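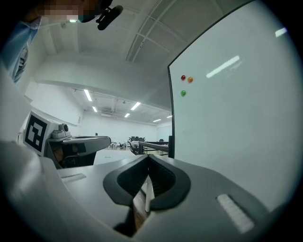
## Called as a witness in a van theft case, can I ask to move the date?

**Teodor Olszewski**

Last April I saw two men take tools out of a van parked opposite my flat on Kandgate. I rang the police while it was going on and an officer came the next morning and took a statement, which I signed. I heard very little after that and assumed it had been dropped.

Now I've had a letter telling me one of the men has pleaded not guilty and there is a trial at the magistrates' court in Oltcombe. I am down as a prosecution witness. The date falls in a week when I am meant to be working away in Dreven, and the job was booked before the letter came. I'm self-employed, so if I don't go I don't get paid.

What I want to know is:

- Can I ask for the date to be moved, or for my statement to be read out without me?
- What happens if I just don't turn up?
- Do I get anything for the lost work?
- Will I have to see the man or his family on the day?

I don't mind giving evidence. I would do the same again. But I only saw them for a couple of minutes and the letter doesn't say much. It has a reference ending in 726 and a phone number that rings out.

---

**Ilse Van Rooij**

I've been a witness twice, once for an assault outside a pub and once for a burglary next door, both in magistrates' courts in England. I'm not a solicitor.

Tell the witness care officer about the clash now, in writing if there is an email address on the letter. Put the reference at the top, give the dates you are away and attach whatever shows the booking was made first. They pass it to the prosecution, who may apply to the court to change the date. The court decides and it can say no. Work is a weaker reason than an operation or a holiday already paid for, but it does get considered, and you stand a much better chance weeks ahead than the day before.

A statement can be read out if both sides agree to it. If the defence say you have got the wrong man, they will want to ask you questions, so I wouldn't count on it. You can still ask.

If you don't turn up, the case may be put off or may collapse. The court can also issue a witness summons, and ignoring one of those can lead to arrest. A letter asking you to attend is not the same as a summons, so check which you have.

On money, you can claim travel, a meal allowance and loss of earnings. There is a form. For the self-employed they want some proof of what you would have earned, such as an accountant's letter or a tax return. There is an upper limit and in my case it did not cover a full day. Keep your tickets. I lost the one for the 511 bus and didn't get it back.

As for seeing him, ask for the Witness Service when you arrive. They have a separate waiting room in most courts and can often arrange a different way in. They can also show you round the courtroom on an earlier day, which I did the second time and found useful. If you are frightened of him, say so now, as a screen has to be applied for and isn't automatic.

You can ask to read your statement again before you go in. Do that. I had forgotten the colour of the coat I'd described. If you can't remember something when you're asked, say you can't remember.

---

**Cor Desmet**

Just go. My brother in law waited more than 3 hours at Oltcombe and then they sent him home because the bloke changed his plea. Take a book and something to eat, the machine was broken. Parking is behind the old Bosman warehouse, the court hasn't got its own.

---

**Arnout Dijkstra**

Agree with most of what Ilse wrote. A couple of things to add.

If the number on the letter rings out, call 101 and ask to be put through to witness care, or ask for the officer who took your statement. Their name or collar number should be on any paperwork they left with you. Make a note of when you called and who you spoke to.

Ask as well whether you could give evidence by video link from a court nearer Dreven. It has to be applied for and approved, and not every court will do it for an ordinary witness, but I know of it being allowed where somebody was working a long way off.

Don't talk the case over with anyone else who saw it before the trial, and keep it off the street's group chat. The defence can ask whether you have discussed it, and it makes things awkward if two accounts suddenly match.

Until you are told in writing that the date has changed, treat it as still on.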